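Still waiting for the robot that does the bins

January 2021

My brother-in-law rang on Sunday to tell me I'd be out of a job by the summer. He had been watching videos again. There was one where a machine folds a shirt, and he wanted me to know that if it could fold a shirt then packing shelves and clearing benches at the Oltcombe depot was as good as gone.

I've been hearing this since I started there. When I first walked in, the man showing me round pointed at the strapping machine and said there'd be nothing left for us to do in five years. The strapping machine is still there. It still jams if the tape goes on a bit skewed, and it still needs a person standing next to it with a knife.

So I asked him how long the shirt took. He didn't know, because the video was speeded up. It said so in the corner, 16 times. I went and found it myself afterwards and sat through the whole thing with a cup of tea, and at the proper speed you could have ironed the shirt, worn it out for the evening and put it back in the wash. It was also the same shirt every time, laid out flat by somebody's hands before the machine went anywhere near it. Laying it out flat is most of folding a shirt, if you ask me.

I'm not against any of it. I'd hand over the hoovering tomorrow. We had one of those round floor ones for a while and it did the middle of the living room very nicely, and then it found the fringe on the rug and sat there groaning until one of us went and cut it free. I worked out that I was spending longer picking things up off the floor for it than I used to spend hoovering. It went to my mother in June and she keeps it in the cupboard under the stairs.

The big companies always show you the boxes. Boxes I'll give them. A box has corners and stays the same shape when you get hold of it, and a machine that knows where the box is can have it on a pallet all day long without stopping for a moan. There's a place the other side of Nemton that moves 1,587 of them a shift with hardly anyone on the floor, or so their own leaflet says, and I don't see any reason to doubt it.

What I want to know about is everything that isn't a box. A wet tea towel. The charger leads in the kitchen drawer. Half an onion in cling film. At work it's wrapping, always wrapping, the clear stuff that comes off everything and gets everywhere, and which I could pick up with my eyes shut while talking to you about the football. You pinch it, it slides, you pinch it again without even noticing you've done it. It has no proper edge and you can see straight through it to whatever is behind. Ask a machine where the bag stops and the carpet starts and I think it's a very hard question.

So this is my test for anybody who sends me a video from now on. Forget the shirt. Give it a plastic bag. 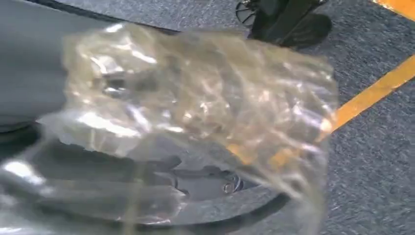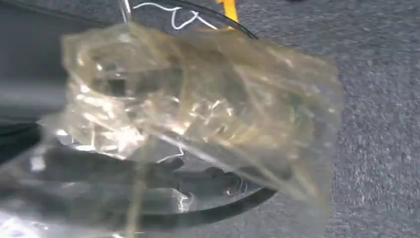

Milagros Aranda wrote to me after my last grumble on this subject and told me I had it the wrong way round. Her view is that I keep judging the things against a person on a good day, when a person on a night shift drops bags too and leaves half of them under the bench. She'd take a slow machine that got through eight bags an hour while the building was empty, and she wouldn't care in the least how silly it looked doing it.

Fair enough, and I've been turning that over all week. Eight an hour with the lights off might be worth having. I'd still want to see what was on the floor in the morning, and who got sent round to pick it up.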